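2.3 Planning the cell and ordering equipment

Read this section before placing an order for the Pevow two-arm bench station. Changes made after the stand has been built are charged as new items.

Before you begin

You will need the floor plan of the room, the list of tools and parts to be handled, and the approved budget code. Sites supplied through Alluncombe should also have the delivery access form.

1. Measure the clear floor area behind the work table. The stand is fixed to a flat base plate and must sit level.

2. Measure the table height. Enter it on line 4 of the order form in millimetres. The column is cut to suit and cannot be extended later.

3. Check the ceiling height with both arms raised. Allow at least 338 mm between the highest point of either arm and any light fitting or duct.

4. Decide whether both arms are needed in the first year. A single arm may be ordered with the full crossbar and the second mount left blank. The second arm then takes roughly 42 working days to arrive.

5. List every hand tool the grippers will hold. Tools heavier than the rated load need a different finger set, priced separately.

6. Complete the cost sheet. Enter the arms, stand, grippers, cables, controller and fitting on separate lines. Do not combine them, as Clesaro service cover is worked out line by line.

CAUTION: The quoted price does not include guarding. A risk assessment must be complete before power is connected.

Running a trial layout

7. Load the room plan into the planning software and place the table, stand and arms. Add the tools from step 5.

8. Move each arm through its full reach, one at a time and then together. Record any contact with walls, table or the other arm.
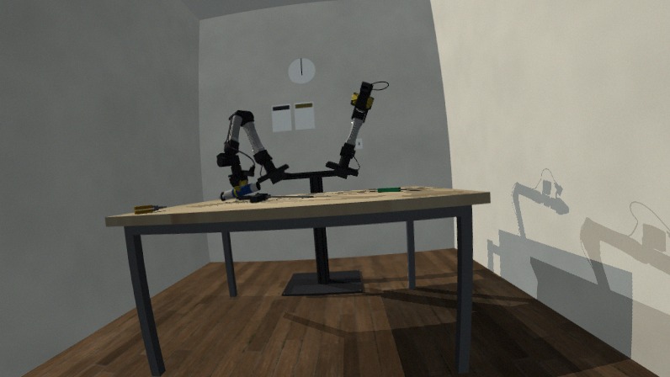 9. Check the cable loops at each wrist and upper joint. Add slack where a cable pulls tight at full reach. Spare cable sets are order code 1507.

10. Save the layout and attach it to the order.

NOTE: Layouts saved in versions earlier than build 165 must be opened and saved again before they are sent.

11. Send the order form, cost sheet and layout to the Wongsuwan sales desk. Orders received after 15:00 are dealt with the next working day.

For delivery and unpacking, see section 2.4.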